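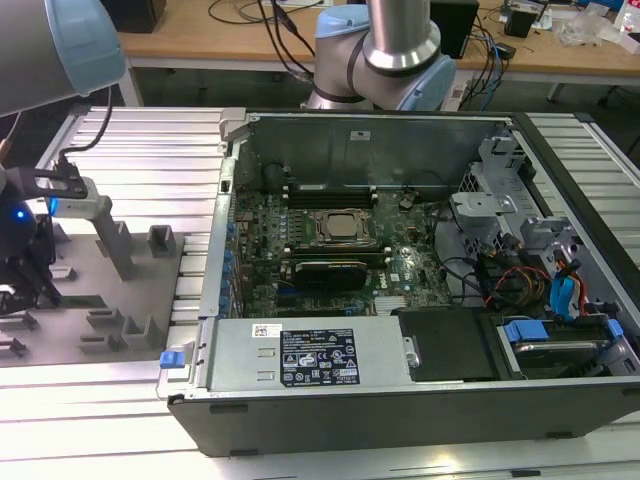
What does thermal resistance measure? How many degrees hotter one side gets for each watt pushed through.

Same units everywhere, K/W. Resistances in series add – see Hubmann, ch. 7.

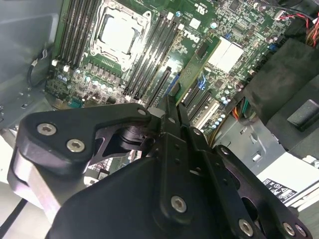
Conduction first: flux goes with area and temperature gradient. Thin layers matter more than you'd think. A green Dell motherboard is a layered plate too, so in-plane and through-plane differ – dont average them.

Convection next, h is a

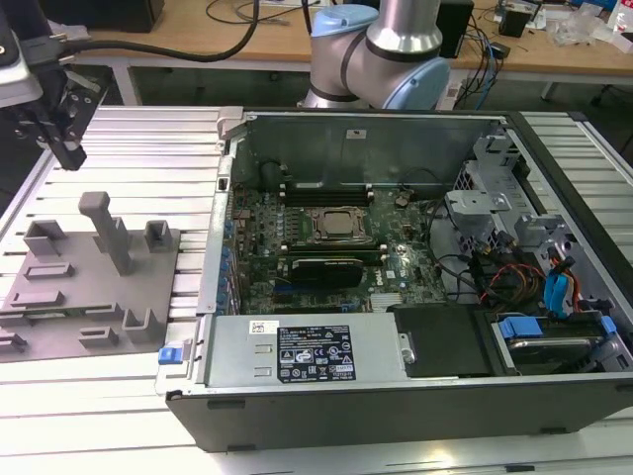
fitted number, check the range. Problem set to Liette Lapointe by noon.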